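Assembly Table Helpers, Part-Time
Findodby Workshop
Posted 6/9/20

Findodby is looking for 2 people to work at our assembly tables through the end of September. The work is sorting small parts, fitting them to boards, and resetting the boards so they can be used again. You do not need a background in engineering. Most of the people who have done this job came from retail, sewing, or kitchen work.

Each board is a flat white sheet with blue pieces that go on it. Some of the pieces are small pegs and some are bigger and round. You will work from a printed layout sheet and check each board against it before it goes back on the table. Pieces that are cracked or don't seat properly go in the reject tray with a note of the board number.
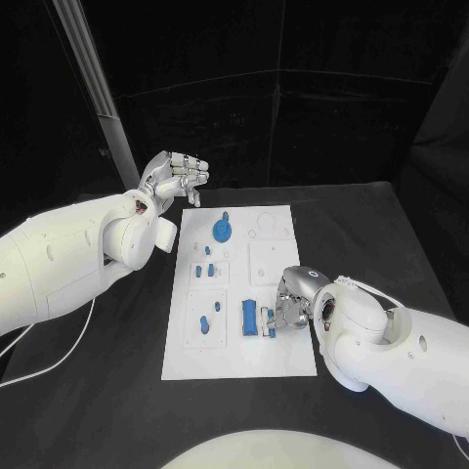
Shifts are 11 hours a week, split over mornings or afternoons. Tell us which you prefer when you apply. There are 34 boards in the current set, and we expect to add more once the Akar layouts are approved. Training takes one shift and is paid at the full rate.

You should be able to:
- pick up and place small parts for long stretches
- sit or stand at a table for up to three hours with breaks
- read a simple diagram
- keep a written log that other people can follow

Good close-up vision helps, with or without glasses. Long sleeves need to be rolled up or pinned, and no rings or bracelets at the table. Please don't bring drinks into the table area. There is a break room with a fridge and lockers across the hall.

We are on the ground floor of the Tokgöz Building, entrance on the Jadon Street side. Bike parking is in the yard.

To apply, send a short letter and a list of past jobs to the Findodby office, or drop them at the front desk. Applicants under 18 need a signed work permit.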